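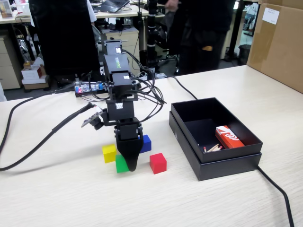

Dritix bench arm

Dec 28, 2024 - By the Brukis editors
2 min read

The Dritix bench arm is a small tabletop robot arm built from stacked servos and brackets, with a parallel gripper at its lower end and a little camera module fixed to one side of the arm. It is best known from the Breltell sorting cell, where it is set up over small colored cubes on an ordinary table, and where most of what is known about its upkeep was patiently written down.

Setting up begins with the wiring, and it pays to take your time over it. The wires around the middle joints are left in generous loops - a tight bundle pulls at the plugs whenever the arm bends - and the camera cable is led well away to the side. The gripper is then pointed straight down and lowered until its tip nearly touches the table, a height the cell's notes record as step 32.

Care is simple enough. Bracket screws are checked every 310 hours, and a tired servo is swapped whole, then centered again before the arm is powered. The Carnegie revision, introduced in November, kept the same servos but changed the camera bracket.

Contact - Copyright Brukis - Back to top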